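April 2016

Club session at Amundsen, outdoor track, wind from the south end and steady. Lane 2 had standing water on the back straight so we ran everything from lane 3 and I corrected the splits afterward.

Main set was 2600 m broken as 1000, 800, 600, 200, with a jog recovery between each. Target was 3:20 per kilometer on the first rep and two seconds per lap faster on each one after that. I held it through the 800. The 600 drifted. My first lap was on pace, but the last 200 cost me three seconds, all of it into the wind. Jonatan ran the same set and drifted in the same place, so I am reading that as wind and leaving next week's target where it is.

Cadence on the long rep was 184 by the watch. Afshin counted from the infield and got 182, close enough. He still thinks I overstride when I get tired and he may be right, but I would like video before I change anything. Left foot lands farther out than the right on the bend. On the straight I can't feel a difference.

New flats from Troment, second outing. Heel fits. The forefoot is narrow and I had to relace from the third eyelet up after the warmup. No blister. I will give them one more track session and then decide between these and the old pair for the summer. If they go back it has to be before the end of the month.

Osaze has the entry list for the Mimlow relays. We are down for the 4 x 800, order not settled. Ingegerd wants me on second leg, which means taking the baton in traffic. I would sooner run third. Velimir has the best closing lap and should anchor — I don't think anyone disputes that. Entries close in two weeks, but the order can be changed up to an hour before the start, so there is no need to argue it now.

Bib for the Jotside 5K arrived, number 1842. Start is by expected time and mine puts me in the second group. Hill at 3 km, flat after that. Plan is even effort to the top and then whatever is left. 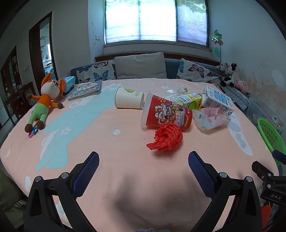 Red netting and the bucket, on pink.

Calf tight on the left side this evening, low down, near the tendon. Rolled it and did two sets of slow heel drops off the step. No pain walking. Resting pulse this morning was 48, which is normal for me. Easy 8 km tomorrow on grass, no watch. If the calf complains in the first ten minutes I turn around.

Week total so far 61 km. Cap is 75 until August.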